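Rundgang Mittwoch, kurz nach 7, Teeküche und Pausenraum. Ich hab wieder mal die Liste in der Hand und schreib gleich dazu, was mir auffällt, sonst vergess ich bis zum Schreibtisch die Hälfte.

## Strom und Geräte

- [x] Prüfplakette am Wasserkocher: vorhanden, lesbar
- [x] Kaffeemaschine (die Kuvov): Kabel heil, Stecker sitzt
- [ ] Steckdosenleiste neben der Spüle: **Mangel**
- [x] Kühlschrank: Lüftungsgitter frei

Zur Steckdosenleiste: Die liegt schon wieder auf der Arbeitsplatte, direkt da, wo abgetropft wird! Ich hab den Wasserkocher (2000 Watt steht drunter) und den Toaster beide an der Leiste gefunden. Das ist mir zu viel für das dünne Ding. Hab die Leiste rausgezogen und in mein Büro mitgenommen, wer sie sucht, weiß jetzt Bescheid. Der Wasserkocher kommt bitte direkt in die Wand.

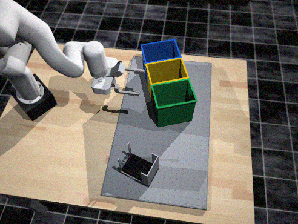 Beim Toaster war außerdem die Krümelschublade randvoll. Ausgeleert hab ich sie, aber das gehört eigentlich zum Küchendienst und steht auch auf dem Plan an der Tür. Bitte einmal die Woche, vorher Stecker ziehen.

## Brandschutz

- [x] Feuerlöscher Nr. 1353: Plombe unversehrt, Zeiger im grünen Bereich
- [x] Löschdecke hängt am Haken
- [ ] Fluchtweg frei: **Mangel, sofort behoben**

Vor der Tür zum Hof standen drei Kartons von Skesex, Kopierpapier, glaube ich. Sind jetzt im Lager. Die Lieferung aus Skulleck kommt ja immer so früh, dass noch keiner da ist, und dann stellt der Fahrer halt ab, wo Platz ist. Ich ruf dort an und frag, ob er die Rampe nehmen kann.

## Boden, Möbel, Erste Hilfe

- [x] Boden trocken, keine Stolperstellen
- [ ] Hängeschrank links: Scharnier locker
- [ ] Verbandkasten: Pflaster fast alle

Das Scharnier hab ich nachgezogen, die Schraube greift aber nicht mehr richtig. Schwere Teller also bitte nach unten räumen, bis die Firma Cabello im September sowieso wegen der Fenster kommt, dann sollen die das gleich mitmachen. Pflaster bestell ich heute noch (und bitte, bitte ins Verbandbuch eintragen, auch bei kleinen Schnitten!).

Nachkontrolle Steckdosen und Hoftür: nächsten Mittwoch, gleiche Zeit.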